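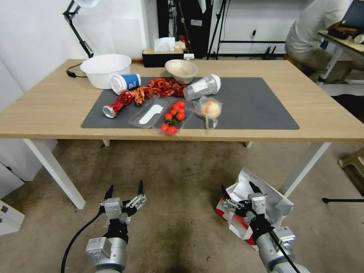
*Cangrejos rojos en la mesa, con el vaso y el bote al lado.*

# Acta de la reunión de octubre
## Sociedad Gastronómica Pevness

Comenzamos pasadas las siete de la tarde, con la calma de costumbre y después de buscar sillas para quienes fueron llegando a última hora, que siempre se agradece tener ese problema. Preside Ngan-ling Shih y toma nota quien suscribe, Lâm Hầu, que pide perdón de antemano por extenderse.

### 1. Acta anterior

Se lee y se aprueba, con una corrección: donde decía que la cena de verano fue «correcta» debe decir «muy buena», a petición de quienes estuvieron en los fogones. Me pareció justo y lo he cambiado con gusto.

### 2. Cena de otoño

Este punto nos llevó casi media reunión, y no me extraña, porque es la cena que más queremos todos. Hay 97 plazas y Ngan-ling propone que se mantenga el reparto por mesas largas, como el año pasado, para que los socios nuevos no acaben arrinconados entre ellos. Se acepta sin votar.

En cuanto al menú, la propuesta que salió adelante es esta:

- Crema de calabaza con pipas tostadas
- Arroz de cangrejo de río
- Pera al vino, con o sin helado

Sobre el arroz hubo debate, largo y cariñoso. Una parte de la sala lo prefiere caldoso y otra seco, y hubo incluso quien defendió un término medio que no convenció a ninguno de los dos bandos. Tras escuchar a todo el mundo se vota y sale el caldoso por dos votos. Los partidarios del seco piden que conste su disgusto, y consta, con todo el afecto.

Queda pendiente el precio del cubierto. Ngan-ling traerá los números a la próxima reunión, una vez que el pescadero de Prirkbridge nos conteste sobre la cantidad grande. Se recuerda que el caldo se hace la víspera y que quien se apunte a pelar cebolla debe venir con su propio cuchillo y su propio delantal.

### 3. Campana de la cocina

Pelkonen ha enviado por fin el presupuesto de la reparación. Llega detallado, con el motor por un lado y los filtros por otro, cosa que nos permite decidir con tranquilidad. Se acuerda arreglar el motor ahora y dejar los filtros para primavera, pidiendo antes que nos aclaren si el desplazamiento se cobra una vez o dos. Mientras tanto, rogamos encarecidamente que no se fría pescado con la puerta del salón abierta - el coro ensaya justo encima y ya han bajado a decírnoslo con mucha educación. 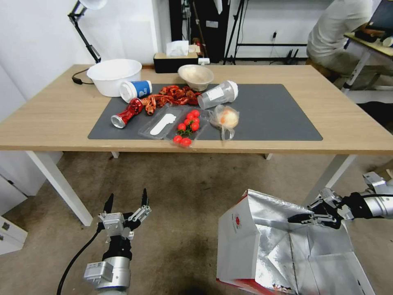 También en relación con la cocina, se habló del armario de las especias, que entre todos hemos ido llenando con la mejor intención y con ningún criterio. Hay pimentón de varios viajes, tarros sin etiqueta y un comino que, según los veteranos, ya estaba cuando se inauguró el local. Me ofrezco a ordenarlo una tarde de estas y a tirar lo que no huela a nada. Si alguien tiene cariño a algún frasco en concreto, que lo ponga a salvo antes.

### 4. Viaje a Bellivik

El autobús pequeño tiene 16 asientos y ya hay lista de espera, lo cual nos alegra y nos complica la vida a partes iguales. Se valora pedir uno mayor, pero el camino al obrador es estrecho y el conductor no lo ve claro. Se acuerda repetir la visita en dos tandas, con el mismo programa: por la mañana el taller de pan de centeno, después la comida en el puerto y, para quien aguante, el paseo hasta el faro.

Quienes ya tienen plaza conservan su sitio en la primera tanda. Lâm Hầu llamará a los demás para ofrecerles la segunda y preguntará de paso por alergias, que en el último viaje nos enteramos de una cuando el postre ya estaba servido (quedó en susto, y hubo fruta).

### 5. Recetario

El cuaderno de recetas avanza despacio, pero avanza. Faltan las sopas frías y casi todos los dulces de sartén. Ngan-ling insiste, con toda la razón, en que se escriban las cantidades: «un puñado» y «lo que pida la masa» son expresiones preciosas que no ayudan mucho a quien cocina por primera vez. Se mantendrán las dos cosas, la medida y la frase de la abuela, en letra más pequeña.

Las recetas se pueden entregar a mano, en la carpeta azul de la entrada.

### 6. Ruegos y preguntas

- Se pide que el último en salir cierre la llave del gas y lo anote en la hoja.
- Se pregunta por el molde de rosca grande. Si alguien lo tiene en casa, que lo devuelva sin apuro.
- Se agradece a los socios que trajeron membrillo para todos. Volvimos a casa con las bolsas llenas.

Se levanta la sesión a las nueve y cuarto, aunque la conversación sobre el arroz siguió un buen rato en la puerta.

Lâm Hầu, secretaría
V.º B.º Ngan-ling Shih, presidencia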